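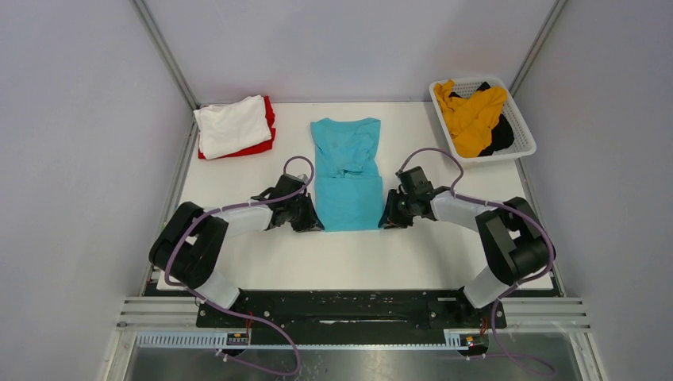
**Subject:** Saritz dryer – everything comes out creased, worst on the teal stuff
**Status:** Closed by requester (see last entry)
**Category:** Laundry / drying / finishing

**First message**

Hi! I'm writing about the Saritz dryer we bought through Jokstead. It dries fine, no complaints there, but the clothes have started coming out with these long diagonal creases that will not lie down. I fold on a white table right after the cycle, and I can smooth and smooth and there's still a little bunched bit near the middle that pops up again the second I let go.

The teal pieces are the worst by a mile. The white and red ones fold up okay and I can stack them in the back corner of the table without much fuss. Same washer, same dryer, same me doing the folding. The cycle counter on the display says 1,107 if that helps you at all, and the spin speed on the washer is whatever the default is (I'd never looked).

What I had already tried before writing:

- cleaned the lint filter, which wasn't even that bad
- swapped our usual detergent for Pons, the unscented one
- turned the heat down a notch
- folded the teal things first and then, another day, last

None of it did much. The lower heat may have made the creases softer but it also meant damp seams, so I went back up.

**Reply from me after your questions**

Okay, going through your list!

*How full is the drum?* Fuller than it should be, I'm guessing. I fill by eye. When I empty it, the white basket I use for unfolded stuff is heaped, and it's not a small basket.

*Do the clothes come out right away?* Mostly? I hear the buzzer and then I finish whatever I'm doing. Could be a few minutes, could be a lot longer – if it ends after 9 p.m. they're in there overnight.

*Is it all the same fabric?* No. The teal things are thinner and a bit slippery, and the labels only say cotton blend. The white and red ones are plain thick cotton. There's an orangey yellow one and a bunch of black that go in as well, and those usually get folded last so I don't have a strong opinion about them.

**Test 1: half load, same cycle**

Better. I did the teal ones with only a few of the black things, and took everything out when the buzzer went. There were creases but short ones, and the hem lay flat by itself. I'd call it halfway fixed. The top part still wrinkled when I spread it out toward the back of the table.

**Test 2: half load, lower spin in the washer**

I took the spin down to 500, the lowest it goes before "no spin." Big difference on the creases! Long wait on the drying, though. I had to add 25 minutes, and with a full week of laundry I can't live like that. So now I know the spin is part of it, I just don't want to fix it that way.

**Test 3: full load, but left in the basket first**

You asked me to rule out the dryer by checking what the basket does. Good call. I dried a half load, took it out on the buzzer, and then left it heaped in the basket until after lunch. Creases were back, and they were the long diagonal ones, same as in my first message. (Yes, I've written "full load" in the heading and it was a half load. I can't edit headings in Osoner, sorry.)

So the dryer is maybe off the hook. The teal fabric sets into whatever shape it's lying in while it's warm, and I've been giving it a pile to lie in.

**Test 4: teal out first, basket for the rest**

Sunday's load. I set the spin to the middle option, kept the drum at half, and pulled the teal pieces straight onto the table while everything else went in the basket to wait its turn. I folded the bottom section up first, ran my hand along the fold, then dealt with the top. Before, I was always starting at the top and pushing all the slack down into the middle, and I think that's where my bunched bit came from.

It's good! There's a faint line across one of them and I don't care. They went in the drawer.

**Closing this**

You can cancel the service visit, I don't think there's anything wrong with the machine. One leftover question and you don't have to reopen the ticket for it: does the anti-crease setting keep tumbling with heat or only with cool air? The booklet says one thing on the settings page and another in the table at the back. If it's cool air I'll use it for the loads that finish late at night.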